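**How a scooter saves fuel**

Dear young readers, my name is Graça Simões and I write about scooters for the children's page of Stustus.

A scooter engine burns fuel, and the burning pushes a small part called a piston. The piston turns a shaft, and a rubber belt carries this turning to the back wheel. So the rider doesn't need to change gears by hand.

Last June I rode a scooter from Zenden to Sepúlveda, 297 kilometers. I rode gently and I stopped only one time for fuel. My neighbor made the same trip very fast, and he stopped two times. Why is it so?

When you go fast, the air pushes back on you. The engine must work harder, and it drinks more.
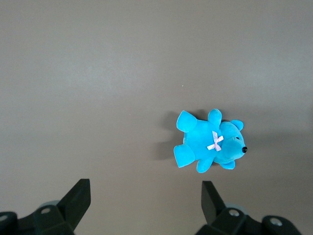
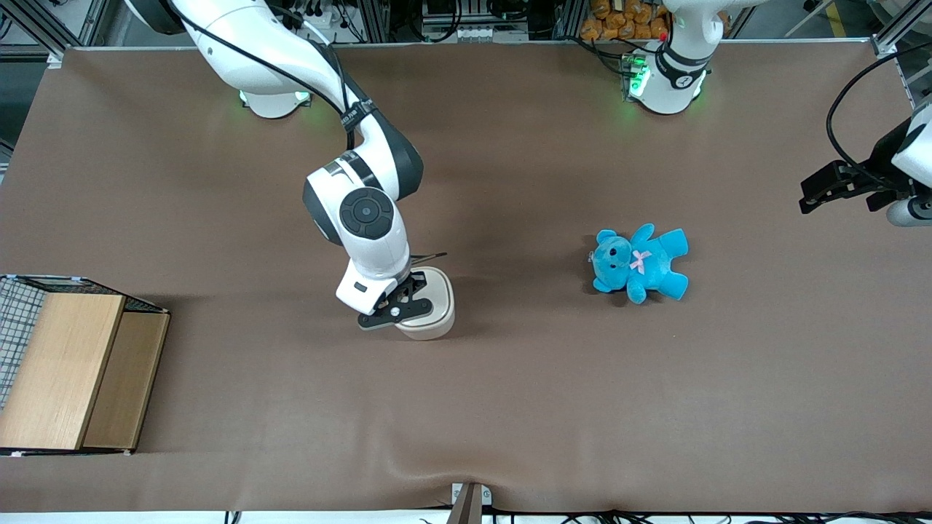 Weight is also important for a scooter. A heavy one needs more push each time it starts from a red light. A blue teddy bear as small as the one in the first picture can ride in the box under the seat, and the engine will not feel it. A grown-up passenger it will feel very much, mostly on the hills. Soft tires make the work harder too, so ask an adult to check the air before a long trip.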